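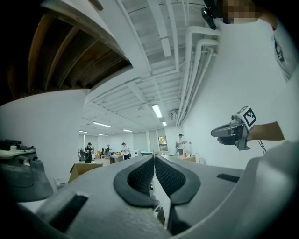

Finger pad geometry decides most of what a hand-held gripper can pick up, and it should be settled before cameras or controllers are compared. A pad is described in this course by three quantities: face texture, rim profile, and closing gap. Texture sets friction against dry, smooth objects. Rim profile sets what happens when an object is caught off center. With a fine diamond-mesh face and a thick rounded rim, as on the two black pads here, an off-center object tends to ride up on the rim before it reaches the mesh, and the contact is then a line instead of a patch. The closing gap is read with the fingers almost together, looking straight down between them. A gap that is even from top to bottom means the fingers are square to each other. A gap that widens at one end means a twisted finger mount, and the unit should be set aside until it has been reseated.

4.1 Units under comparison

Two finger sets are used in the lab: Tronwood (stiff core, thin pad) and Pedivitz (soft core, thick pad). Both fit the same body. The trigger linkage is the same for both, so differences in the results can be assigned to the fingers, provided the operator does not change between sets. Swap operators only after both sets are complete.

4.2 Procedure

Each set is run on 9 objects, 18 trials per object. One trial is approach, close, lift, hold, place, open. Record for each trial:
Finger set and unit label
Object and starting pose
Result (clean, slip, drop, missed)
Trigger position at first contact
Any loss of marker tracking

A slip is any visible motion of the object relative to the pad after lift. A drop is also a slip — enter it as a drop only. Do not repeat a failed trial to replace it.

Logging is done in Paiva at 1000 Hz for trigger position. Camera images arrive much more slowly and are matched to the trigger log afterward by Pimau. Start Paiva first. If Pimau reports a negative offset, the two were started in the wrong order and the run is discarded.
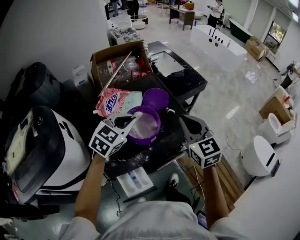

4.3 Surface condition

Pad friction is reported for clean pads only. Powders, detergent and skin oil all lower it, and a mesh face holds fine powder longer than a flat one. Wipe both pads with a dry cloth after every object. If an object leaves residue, move it to the end of the sequence and note this on the sheet.

4.4 Marker tracking

Keep the marker in view of the tracking camera for the whole trial. The usual cause of loss is wrist rotation during placing. With two grippers in use, the nearer one can hide the other; log which hand was lost. A trial with a tracking loss still counts for grasp result but is left out of the trajectory analysis.

4.5 Reporting

Give the success rate per object and per finger set, followed by the difference. Do not average over objects without also showing the separate values. Section 21 of the lab manual has the table format. Questions on the log format go to Llinos Bowen.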